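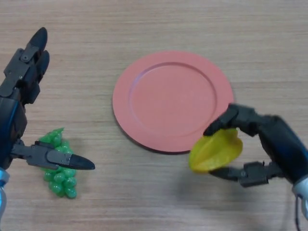
**Do I have to give up sugar to take part?**

Only if you land in the group that gives it up, and you won't know which group that is until you've signed the form. Everybody else goes on eating the way they do now and writes it down.

# Call for participants: does cutting out sugar help you sleep?

We are looking for 50 adults who sleep badly and are willing to keep a food and sleep diary for 40 nights, starting in March. The study is run by Jellolia, a small office that checks health claims for consumer magazines. We don't sell food, pills, mattresses or advice.

## Why we're bothering

You have probably heard that sugar after dinner wrecks your sleep. It's in magazines, on podcasts, and on the little card that came with my last box of tea. I went looking for where the claim came from and mostly found people quoting each other. Some of the studies I did find were small, and several asked people to remember what they ate last week, which I can't do and I doubt you can either.

The claim may be right. I'd like to see it hold up in people who have jobs and kids and a freezer with ice cream in it, and who aren't spending the night in a lab with wires on their heads.

Last year we ran an online survey on the same question and got 517 replies. After we took out the blank ones, the doubles and the ones that skipped the sleep questions, we had 281 left. People who said they ate dessert late also said they slept worse. They also said they stayed up later, drank more and worried more about money. You can make that say whatever you like, and one website did, with our name on it. We asked them to take it down. It's still up.

So this time we're assigning people to groups by chance.

## What you would do

- Fill in a paper diary every morning: when you went to bed, when you think you fell asleep, how often you woke up, how you feel.
- Write down everything you eat and drink after 5 p.m. Everything includes the two crackers.
- If you're in the no-sugar group, eat nothing sweet after 5 p.m. Fruit counts as sweet. People argue with us about this. It still counts.
- Come to our office twice, once before you start and once after you finish. Each visit takes an hour.
- Answer a phone call from Séverine Joly in the middle of the study. She'll ask how it's going and whether you've cheated. Please tell her the truth. Cheating doesn't get you thrown out, but hiding it ruins the numbers.

You won't wear a watch or a ring. We tried the Vonik wristband on ourselves first, and it had Fletcher Hinds sound asleep through a whole evening he spent reading on the couch. Paper has its own problems, but at least we know what they are.

## Who we want

You can apply if you:

- are 18 or older
- have had trouble falling or staying asleep on most nights for the past few months
- usually eat something sweet in the evening
- can read and write English well enough to keep the diary

Please don't apply if you have diabetes, are pregnant, work nights, have ever had an eating disorder, or take anything prescribed for sleep. If you aren't sure whether something rules you out, ask your doctor before you ask us.

I'd also ask you to stay away if you already know the answer. We get a lot of mail from people who quit sugar and now sleep like babies, and a fair amount from people who think the whole thing is a scam. Both kinds fill in the diary beautifully and we can't use a word of it.

## What you get

We pay $281 if you finish. If you drop out, we pay for the nights you handed in, and you don't have to say why you left. Bus fare and parking are covered.

You will not get a diet plan. We can't promise you'll sleep any better, and you should be wary of any study that does promise it. When the work is finished, you'll get the results in plain words, even if they turn out to be dull.

## Who pays for it

Most of the money comes from the Clukano Fund, which has no ties to food companies that we could find, and we did look. The rest comes out of our own pocket. Bernadette Pruvost wrote the plan for how the numbers will be handled, and it's locked before the first diary comes in. Monique Gaillard, who has disagreed with me on nearly everything about this study, will check the work afterward. The fund doesn't see the results before you do.

## Your information

Diaries are stored under a code, and the list that matches codes to names stays in a locked drawer. You can ask for your pages back at any point before the final visit. After that they're mixed in with everyone else's and we can't pull them out.

## How to apply

Pick up a form at our front desk, upstairs from the Đặng bakery (yes, we know), between 9 a.m. and 4 p.m. Maxence Pruvost will go through it with you and answer questions. Take it home and read it before you sign. If he seems to be rushing you, tell me.

Forms are due back by the end of February.

Fletcher Hinds
Study lead, Jellolia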